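Storeo Tabletop Demos: data card
Maintained by Anisa Pillai. Last revised 2nd October.

Read this before you download

This is a set of human demonstrations for table work: picking things up, moving them, putting them in or next to trays. A person does the task with a hand-held gripper, and the recordings are meant for training a policy that will run on an arm. I maintain the set, and I have doubts about a good part of it. They are written down below so you can weigh them against your own plans.

Contents

4000 episodes, 18 household objects, 6 operators. Each episode has wrist video, gripper opening width, an estimated hand path and one line of task text. A smaller teleoperated portion, 200 episodes, was recorded on the Primstead arm in August and sits in its own folder. Please don't mix the two without reading the section on timing.

What I would not claim

The project page at Clilteo calls the data "robot-ready." I asked for that to be taken down. A person holding a gripper moves like a person. Wrists roll in ways many arms can't copy, and people fix a bad grasp so quickly that the fix barely shows up in the path. If your arm has tight joint limits, expect to throw episodes away. We have no fair test of how many.

Success labels were filled in by the operator who did the episode. Nobody else checked them. Treat them as opinions.

Task text is often vague. "Move the carton" can mean into the tray, out of it, or along it. The Solís rewrite of the labels reads better, but it guesses at intent in places, so both versions are included.

Timing

Hand-held episodes are fast. Teleoperated ones are slow, with long pauses while the operator judges depth from a screen. A policy trained on both may learn to hesitate. Ours did, and slowing down the hand-held clips only moved the problem to the grasp.

Views and known trouble

The wrist view always includes the fingers, which hide part of whatever is low and close. Pale trays on pale tables are the worst case for the path estimate, as there is little texture to track. The yellow carton stands in a white tray against the rim, with a lemon-print bag on the table past the corner. Bright printed items like these give the tracker something to hold on to, and I suspect they flatter our numbers.

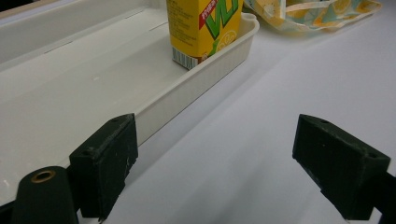 Splits

Train and test are split by episode, so the same objects turn up in both. A good test score tells you very little about new objects. Hold out whole objects if you plan to publish anything.

Files

episodes/ hand-held recordings
teleop/ Primstead arm recordings
labels_original.csv
labels_solis.csv
dropped.txt episodes removed after path failures, with the reason where I had one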